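Bainbridge Tool Library Moves Small-Tool Bench Into Shared Room on Brurkholm Street

July 18, 2020

The Bainbridge Tool Library has moved its small-tool sorting bench from the basement to the shared ground-floor room of its building on Brurkholm Street. The move took effect this week and applies to hand tools only. Power tools, ladders and clamps longer than 316 millimeters stay downstairs.

Under the new layout, returned hand tools are checked at the table and placed in open plastic containers by type. Screwdrivers are kept together in one container. Flat tools, including files and scrapers, are laid out on the tabletop for inspection before they are shelved. Members may take an item from a container once it has been logged at the desk.

The library lists 1000 items in its catalog, of which 67 are screwdrivers. Screwdrivers are the most frequently borrowed category and also the one most often returned to the wrong place. In the basement they were stored in a drawer with chisels and awls, and sorting them at closing time took longer than any other task.
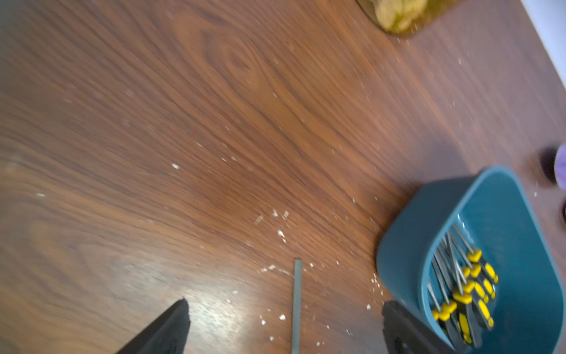 The room is also used for meals, and the table has a walnut-style grain on which pale crumbs are easy to miss under the ceiling light. The library has asked members to wipe the surface before setting tools down and to keep food jars closed. Crumbs that reach the bottom of a container hold moisture against bare metal, and rust spots on shafts were recorded on several returned items last winter.

The posted procedure has changed in two respects. The table is now brushed off toward the near edge with a dry hand brush, then wiped with a damp cloth and dried. Containers are emptied and wiped out every Saturday. Solvent cleaners are not to be used on the table or on plastic handles.

Screwdrivers are to be stored with the handles gathered at one end and the shafts pointing the same way. Tips are inspected for rounding and twist. A driver with a damaged tip is tagged and set aside for grinding or disposal. Files are brushed along the direction of the teeth and are not oiled.

Daltine, the hardware store on the corner, is supplying replacement handle tags at cost. The Pilta label printer previously used in the basement has been moved to the desk upstairs. Its tape is narrower than the old stock, so existing labels will be replaced as tools come in.

Loan periods are unchanged. Members may keep up to 5 hand tools at a time. The layout will be reviewed in November, when the room's heating schedule changes and the table may have to be moved away from the wall. Basement pickup for power tools continues at the usual hours, by the side entrance.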